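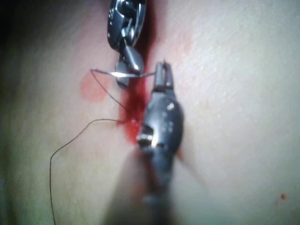
Needle driver at the top of an incision, close up.

How to trace a hospital doctor's career from old records

Family stories about a doctor in the family are usually half right. Mine had a great-uncle running the surgical wing at Drarkholm. The staff ledger has him there as a junior for 15 months. So start with paper, and treat the obituary as a lead.

1. Write down what you think you know
Name, rough dates, hospital, specialty. Put a question mark next to anything you got from a relative. You'll probably end up with a lot of question marks.

2. Find the registration entry
Medical registers were printed yearly in most places. Look up the first year the name appears, then check every fifth volume after that. Addresses in registers were often years out of date — doctors were no better at paperwork then than now. A listing proves he was registered. It doesn't prove he was working.

3. Go to the hospital's own books
Ask the archive for staff ledgers, salary books and annual reports, in that order. Annual reports were written to please donors, and I don't trust their figures. The Flemimton report claims 3166 operations in one year. The theater register for the same year has about 700.

4. Read the theater register slowly
Surgeon, assistant and anesthetist usually get a column each, often in initials only. Two men with the same initials is common. Match the handwriting against a signed page before you claim an entry. I threw out 154 entries that way.

5. Be careful with published memoirs
Rantala's history of the Trudberg infirmary gets quoted everywhere and has no footnotes. Sigrún Brynjólfsdóttir checked its staff list against the salary books and found names in the wrong decade. Use it for the street plan.

6. Ask about patient privacy first
Many archives close patient records for a long time, and theater registers can fall under the same rule. Email before you travel. I went in January without asking and was shown a very nice reading room.

Last checked October 2024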